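Sorting the Soft Things

Before you start
Give yourself a clear, pale surface to work on if you can. Small dark items show up so much better against white, and you will be glad of it by the time you get down to the last few. You will also want a bin with an open top, low enough to reach into without tipping it.

1. Empty the bag or drawer and spread everything out in one layer. No need to be fussy about it - a loose scatter is fine, as long as nothing is hiding under anything else.

2. Set the bin down on the left, right on the same surface as the items. (If you are left-handed, swap sides and read the rest of this page accordingly.)

3. Begin with the black fabric pieces and lay them in the bin one at a time. They can go in flat or a little rumpled, whichever comes easier.

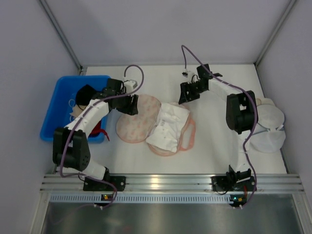
4. Carry on with the lighter colors, working from the far edge toward you.

Note: The Hanetti liner is sold separately and fits bins up to 80 ounces. Fold the rim over before you fill it.

Caution: Do not press the contents down to make room. Elastic loops catch on one another very easily, and untangling them takes much longer than fetching a second bin - see page 73 for stacking.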